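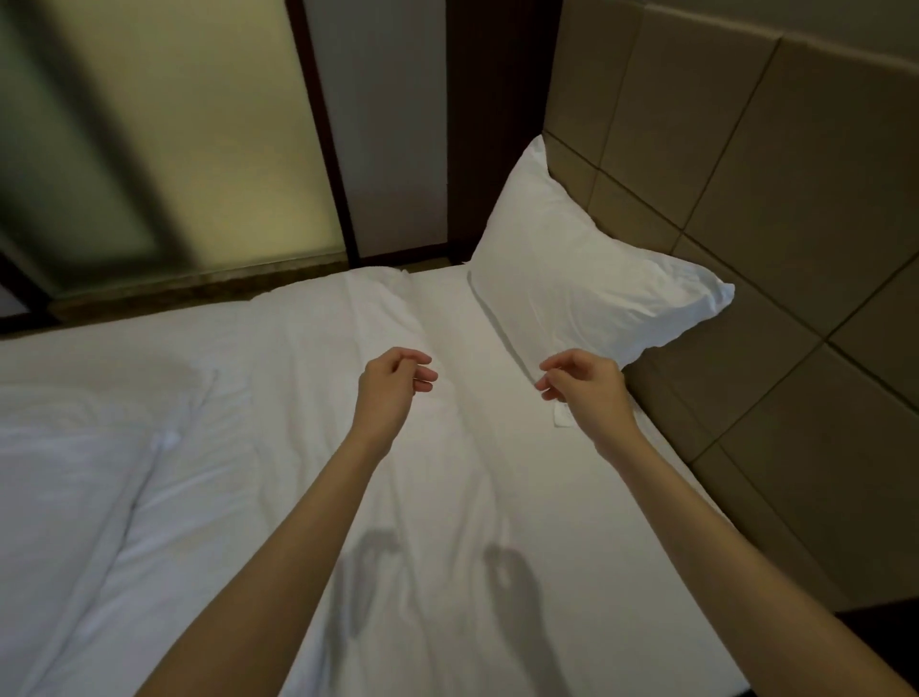 Figure 6. Hands over a bed with a white fitted sheet and a pillow.

Home | Issues | Authors | Search

Filed under: Blogs and Reading Culture

4.2 What happens to a round-up when the links die

I have kept a links post going on my own blog for years, so I came to this part of the study with a soft spot (and a guilty conscience, having never once gone back to mend anything). The sample was 1088 links taken from weekly and not-so-weekly round-ups on book blogs, and I clicked every one of them myself over a very long December. In the end 42 per cent still went where the blogger meant them to go. I'd hoped for better!

Giveaways were the worst by a mile. They close, the form vanishes, and you land on a page telling you to check back soon. Cover reveals did nearly as badly, mostly where a publisher had redone its site and left the old addresses to rot. Author interviews held up well, especially the ones on small personal blogs that had stayed put on the same plain template.

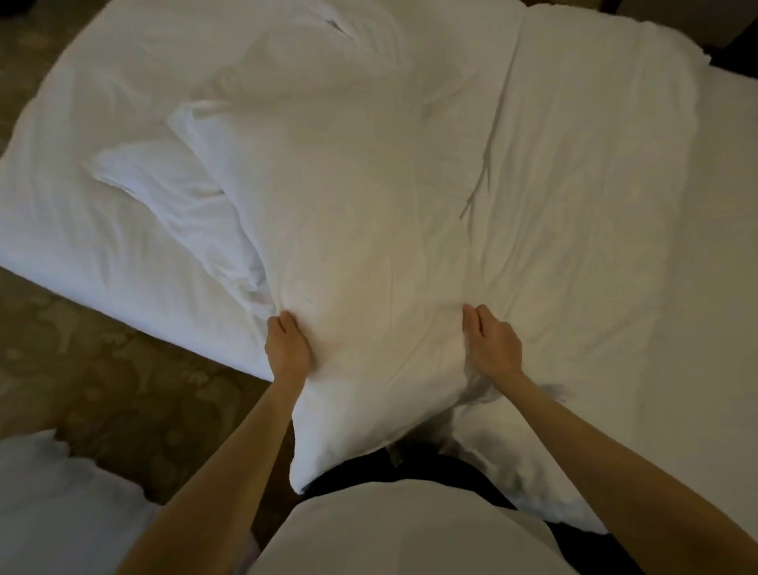 I was more taken with what the bloggers had written around each link. Where somebody had added a full sentence of their own, I could usually work out what the thing had been, even with the page long gone. Where they'd just typed "this!!" I was stuck. Following Gebretsadik, I call the first sort "carrying" links, and 63 of the dead giveaway links belonged to it, which cheered me up a bit.

The Tanville archive helped with some of the gaps, though its copies often lose the sidebar, and the sidebar is where plenty of people kept their reading challenges. Udura was no use for anything behind a cookie notice. I tried Vikeck as well and gave up after an afternoon, so its results are left out of the table. Comments are a separate muddle, and I come to those in 4.3.

Contact the editors | Copyright 19/07/2025 | Back to top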